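January 10, 2023

Back from Mallstead by bus. The ride took longer than the timetable says because of the roadwork at Stusham, and I read the same page of my library book most of the way. I walked the last bit from the stop with the bag on my shoulder and it was fine.

The bread was the main thing today. I fed the starter before I left and it had doubled when I got in, so I went ahead with the rye. 300 grams of rye flour, the rest white, more water than last time. The dough was sticky and I didn't add flour to fix it. I let it sit 15 minutes and folded it, then did that 2 more times. It's in the loaf pan now with a plate on top. Last time I baked it too soon and there was a gummy line along the bottom.

The Montoya bakery has stopped doing the seeded loaf until April. I asked if they would sell me a bag of their dark rye and they said to come back later in the week. The flour from the grocery store is all right but it doesn't have much taste.

Paid the gas bill. Called Tundedeck again about the replacement shelf for the pantry and was on hold for 22 minutes. They say it has shipped.

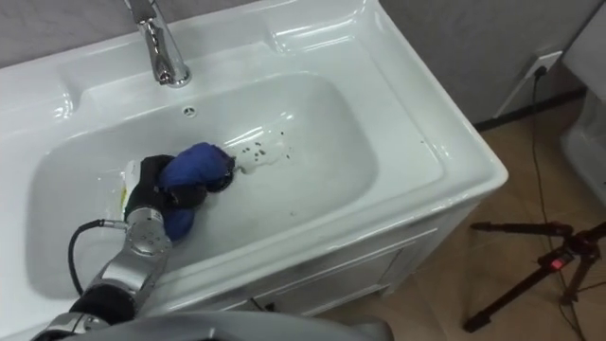
Rye dough sticks to everything once it dries, and I should have put the bowl in to soak right away. I scraped out what I could and left it with cold water in it. A blue cloth in a white basin shows every smear, so I'll keep an old gray one for dough from now on. The oven needs to go on early tomorrow. If the loaf is good I'll cut half of it for the freezer.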